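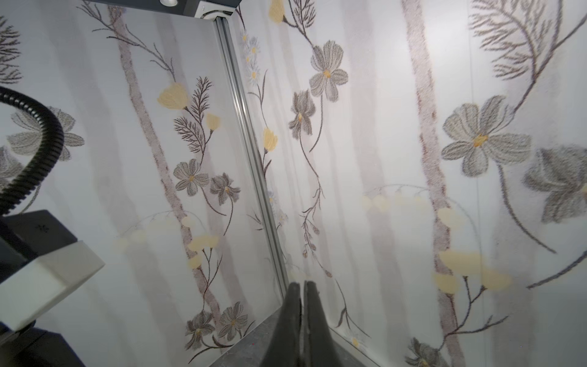
Wiping a counter is solved, according to Sreekumar Warrier; cords are the chore to watch.

We gave this page to cord sorting at Wokley, July 17, 2023.

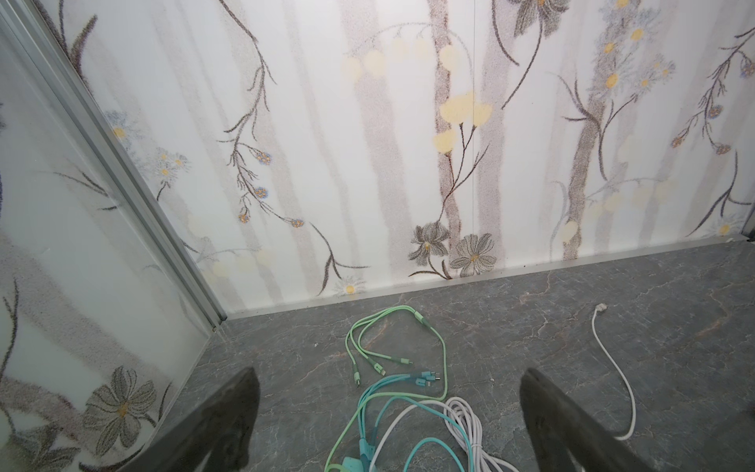 Multi-headed charging cables, green and teal, with a white one.

Soft cords change shape at every touch.

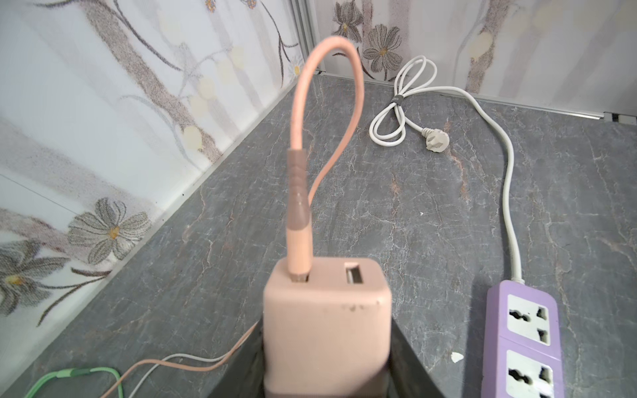

Pink wall charger, one port in use.

Plugs are easier to grip.

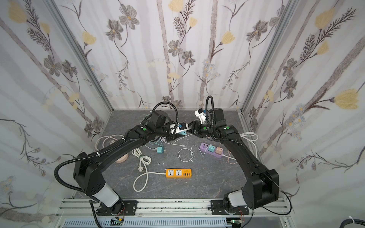 A chore counts as done at Wokley after 30 clean runs. Two arms help, and a table with orange and purple power strips is a fair test.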